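Humedad en el trastero: segunda parte

En enero cambié la ventilación del trastero y prometí publicar los datos. El registrador Akham guardó 2702 lecturas, con una cada hora, y las he pasado a una hoja de cálculo. El objetivo era mantener la humedad relativa por debajo del 50 %, umbral que me fijé para el papel y los libros de bolsillo.

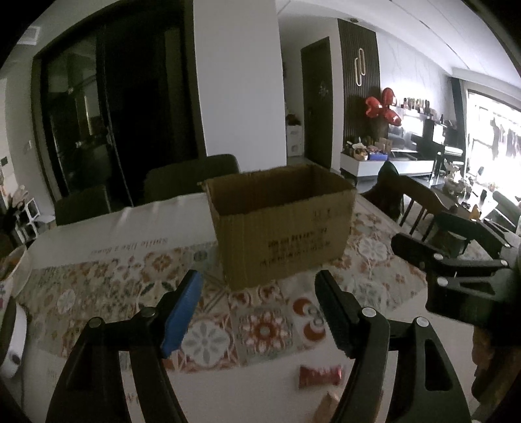 La media mejoró, pero los picos siguen ahí. Coinciden con lluvia y viento del oeste, cuando entra aire húmedo por la rejilla inferior. Johannes Van Wyk me sugirió una compuerta antirretorno – la Bollside de cuatro lamas – y la monté sin tocar el conducto. La pérdida de caudal es asumible.

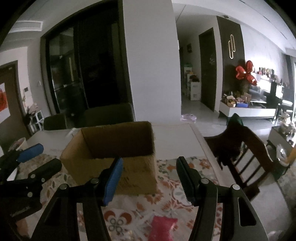 También separé las estanterías 6 cm del muro norte. El cartón apoyado directamente en la pared absorbe agua por contacto y el sensor, colgado a media altura, no lo registra. Queda pendiente colocar una segunda sonda a ras de suelo y calibrar ambas con sal saturada. El desecante Larnlow lo he retirado: se satura en pocos días y complica la lectura de la serie.

08/07/2022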